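The bedroom is the new workshop

The Vamach was designed by people with a lathe and built, in my case, by someone with a bread knife and a borrowed soldering iron. It's a hand-held gripper: you squeeze, two fingers close, and a small computer takes notes. Do this often enough and the notes are meant to teach a robot arm to do the same job without you. The arm comes later. In the shared workshop at Vimstead, where I rent half a bench, the arm always comes later.

I had expected the electronics to be the hard part. The electronics went together in an evening. The fingers took 3 weeks. My first pair came off the workshop printer so smooth that they couldn't have held a grudge. The second pair gripped beautifully and then declined to let go. The third pair were fine, apart from being two left ones.

By October I had a gripper that opened, closed and stayed in one piece, provided it was spoken to nicely. The Wanetti control board, bought second-hand, reset itself whenever the kettle went on, so a colleague on the next bench made me a filter out of parts he described as "probably right". It has behaved ever since. I haven't opened the case to find out why.

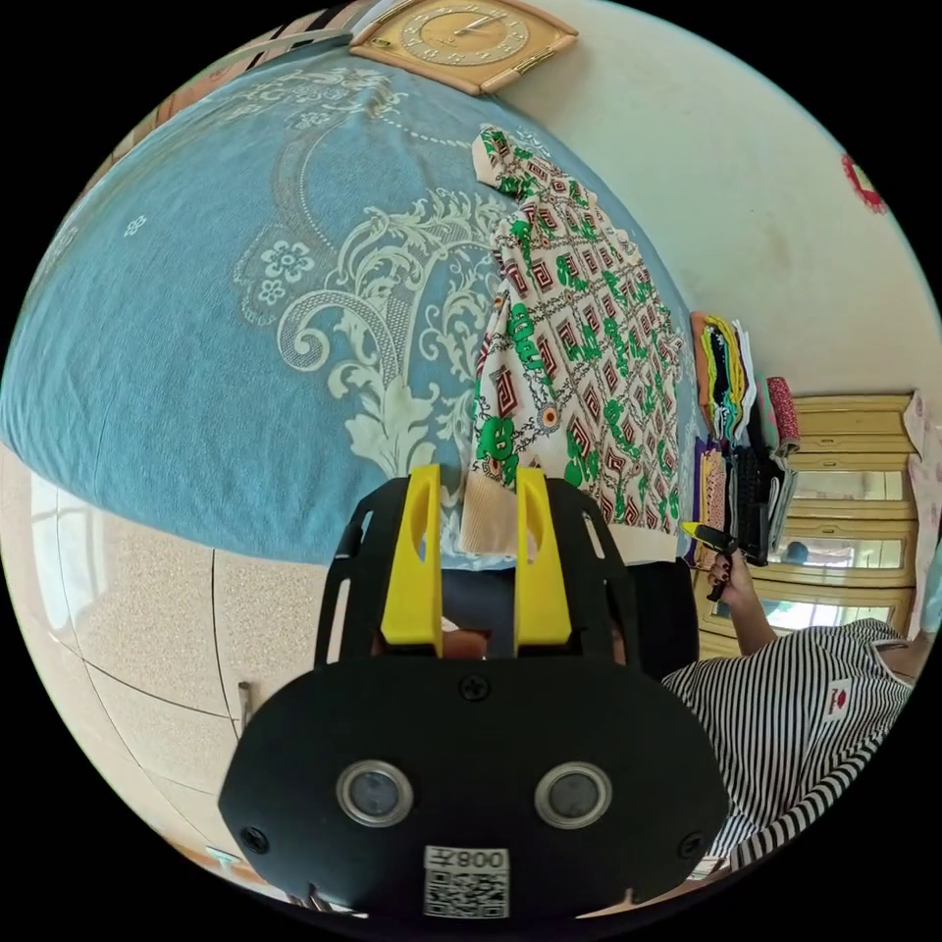 Clothes are the classic test for a home-built gripper, and a miserable one. A mug has the decency to stay the same shape. A shirt has a front, a back and no fixed opinions, and every attempt to lift it turns it into a different shirt. Spread one flat on a bed, as with the diamond-print one on the blue bedspread, and you've given yourself the easiest version of the problem, which is where any sensible person should start. You go in low with the yellow fingers upright and parallel, aim for a hem or a cuff, and try not to collect the bedding as well. A folded pile on a shelf is a harder business altogether. The fingers have to find one layer among several, and mine have always preferred to take the lot.

I set myself 12 lifts a night, to be done before supper. On a good evening up to 7 were worth keeping. The rest recorded my elbow hitting the wardrobe, or a sleeve making its escape, and were deleted with some feeling.

The Arriaga software, which sorts all this out afterwards, is free and comes with a manual to match. It wants steady movements and patient hands — two things I don't own — and it sulks if you hurry. I've learned to move as if carrying soup. My next job is a lighter trigger spring, then a pair of fingers with softer tips, and after that I'll have to see what an arm costs.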